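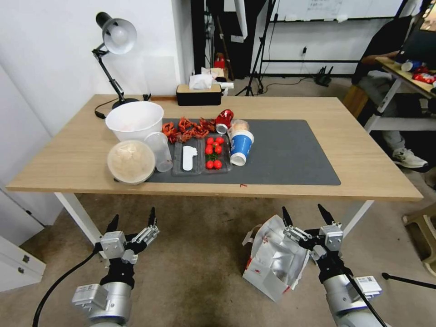

I get the same handful of emails every week, so I've put the answers in one place. If yours isn't covered, write to me and I'll get to it (evenings, mostly).

## What scale are your buildings?

Everything in the Mivcombe range is 28mm. The doors are a touch oversized so that a figure on a base doesn't look silly standing next to one. I've had a few requests for 15mm versions and I'd love to do them, but the window bars are already as thin as I can cast them.

## Do they come painted?

No, they're bare resin. The painted ones in the gallery are mine, apart from the tannery and the toll house, which Tamara Horobets did and which put mine to shame!

## Do I need to wash the parts first?

Yes please. Warm water, a drop of dish soap, an old toothbrush, then leave them overnight. I skipped this once on the Votard watchtower and the primer came off the roof in sheets.

## My wall is warped. Did I get a bad one?

Probably not, long thin pieces bend a bit in the mail. Dip the wall in hot tap water until it softens, press it flat on something level and run it under the cold tap. If it springs back or there's a chunk missing, send me a photo and I'll cast you another.

## Which glue?

Super glue for the small stuff, two-part epoxy for the main walls. Plastic cement won't do a thing to resin.

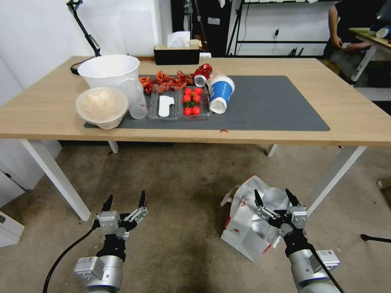
*Tomatoes and crayfish on the table*

## How many copies do you get from a mold?

I pull 21 good casts and then retire it. You can squeeze out more, but the brickwork starts going soft and I'd be embarrassed to sell those. The granary is the awkward one - its mold takes 700 grams of silicone, so I only make a new one when there are enough names on the list.

## When is the Boiko mill coming back?

I'm hoping for February. Rostyslav Lytvynenko is resculpting the wheel for me because the old one snapped if you so much as looked at it (sorry to everybody who emailed about that). The new one will fit the old building, so you can buy it by itself.

## Can I cut them up or convert them?

Go for it! Bríd Rafferty turned two of my cottages into one long tavern with a 90-degree bend in the middle and I'm still jealous. Wear a mask when you saw or sand, and do it wet if you can.

## Can I use them with the Toltix rules?

Sure. The roofs lift off and the floors are flat, so you can play indoors as well. I don't sell the rulebook.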